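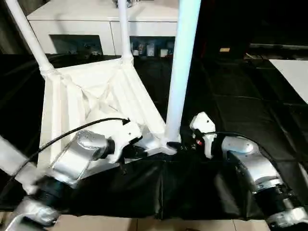

Fig. 1. Molded plastic chair laid on its back on a covered table, legs up.

Unit 4: Inspecting and Cleaning Molded Chairs
Furniture Care and Repair, Careck Evening School
Instructor: Clémence Masson

Reading before class: chapter on plastics in the Haddad workbook, up to the section on solvents. Bring nitrile gloves and a soft nylon brush. Shop aprons are on the hooks by the door.

4.1 Why we turn the chair over

Most people clean the top of a seat and stop there. The underside is where the ribs are, and the ribs carry the load from the seat into the legs. They also hold dust, spilled food and old cleaning residue. A chair that looks fine from above can have a crack where the leg meets the seat, and you will only find it with the chair turned.

We work on a table at waist height. Cover it first. A dark cover makes it easier to see chips and grit that come off a white chair, and it keeps the chair from getting scratched. Wrinkles in the cover are fine, but shake it out between chairs.

4.2 Turning and holding

Lift by the seat frame, one hand on each side. Do not lift by a leg. Set the back down first, then let the seat come to rest. A chair on its back will rock when you push on a leg, so keep one hand on the seat frame and the other low on the leg you are checking, close to the corner. Holding the leg near its tip gives you a lot of leverage and can open a small crack into a big one.

4.3 Order of inspection

Start at the near leg and go clockwise.

Leg tips: look for wear on one side only. Uneven wear usually means the chair has been dragged.
Leg corners: press gently with a thumb and watch for a white line opening in the plastic. On a white chair this is hard to see, so use a flashlight held low to the surface.
Ribs: run a gloved finger along each one. Breaks feel sharp.
Seat edge: check for burrs that could catch clothing. Trim with a deburring tool, never a knife.
Back: turn the chair upright again and flex the back lightly.

Any crack at a leg corner means the chair is retired. We do not glue legs in this course. Kamil Beneš will cover plastic welding in Unit 7, and even there it is used on seat edges and backs only.

4.4 Cleaning

Brush out the ribs dry. Then wash with warm water and dish soap, 12 ml of soap to a full bucket. Rinse twice. For gray film that stays behind, use the Fudel paste on a damp cloth and work in small circles — test it under the seat first. No acetone, and no bleach on colored chairs.

Stand the chair upright on the floor to dry. Water sits in the ribs if you leave it upside down.

4.5 Records

Fill in one line per chair on form 104: where it came from, what you found, cleaned or retired. The Zomon hall order is up to 200 chairs and we will be working through it for most of April, so please write clearly.

For next time

Finish questions 1 to 5 in the workbook. Sketch the underside of a plastic chair you have at home and mark where you think the load goes.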